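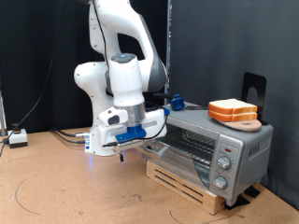

*Toaster oven on the cork-look tabletop*

# Drying orange slices in a toaster oven

25/12/2024

I promised Sadia I'd write this up before the orange slices on her tree got thrown out, and I'm sneaking it in between lunch and dessert, so forgive the typos! These are the see-through dried slices you hang on a garland or tie onto a gift. They're cheap and they make the kitchen smell great, and you don't need a dehydrator or a full-size oven (mine is always full of something else in December anyway).

## What you need

- 3 oranges, firm ones, any kind except the really thick-skinned navels
- a sharp knife, and I mean sharp
- paper towels or an old dish towel
- a wire rack that fits your toaster oven, plus the tray to go under it
- twine or kitchen string
- a fat needle or a wooden skewer

I've tried blood oranges and they turn a gorgeous dark red, almost brown at the edges. Lemons work too. Limes went the color of an old army blanket on me, so I skip those now.

## Slicing

Cut off both ends of the orange until you see flesh, then slice across the middle so you get the wheel pattern. Go for about the thickness of a pencil. Thinner than that and they curl up and stick to the rack, and thicker ones take forever and stay gummy in the middle. If your slices come out like wedges (thick on one side, thin on the other), eat those. I eat a lot of them.

My rack holds 13 slices if I really play Tetris with it. They can touch a tiny bit at the start and they'll shrink apart, but don't overlap them.

Now lay them on the towels and press. Then flip and press again. I used to skip this part and it added ages to the drying time. You want to get out all the juice you can without squashing the little segments.

## Drying

Set the toaster oven to its lowest bake setting. If yours has a convection fan, turn it on. If the lowest setting still runs hot (cheap ones often do), prop the door open a crack with a balled-up piece of foil and stay in the room.

Slide the tray in underneath to catch drips and put the rack as far from the heating elements as it'll go. Flip the slices every half hour or so. Mine take a bit over 3 hours, but I'd go by feel. They're ready when the rind is stiff and the flesh is dry but still a little tacky, like a fruit leather. They firm up more as they cool.

A few things I've learned to watch for:

- **Brown spots in the middle.** The oven's too hot. Open the door for a minute and turn it down if you can.
- **Slices sticking.** Loosen them at the first flip with a thin spatula, before they really set.
- **One side darker.** Turn the whole rack around when you flip. Every toaster oven I've owned has had a hot corner.

Leave them out on the rack overnight before you string them. Conall bagged his while they were still warm and they grew fuzz by New Year's. Poor guy, he'd made a whole stack for his mom.

## Stringing

Poke the needle through just inside the rind, once near the top and once a little way across, and thread the twine in the front and out the back. That way the slices hang flat and face the room. I leave a hand's width between slices and tuck in a cinnamon stick or a bay leaf wherever it looks bare.

For single ornaments, cut 8 inches of twine, loop it through one hole and knot the ends. Done!

## Keeping them

They'll last the season on a tree, easily. If you want to save them, take them down in January and put them in a paper bag with the top folded over, somewhere dry. They do get darker each year, and I kind of like that. Please don't eat the ones that have been hanging up, they're dust magnets. If you want some for drinks or for topping a cake, make a separate batch and keep it in a jar.

Skye asked if you can dust them with glitter while they're tacky. You can. I'm still finding it in the butter dish.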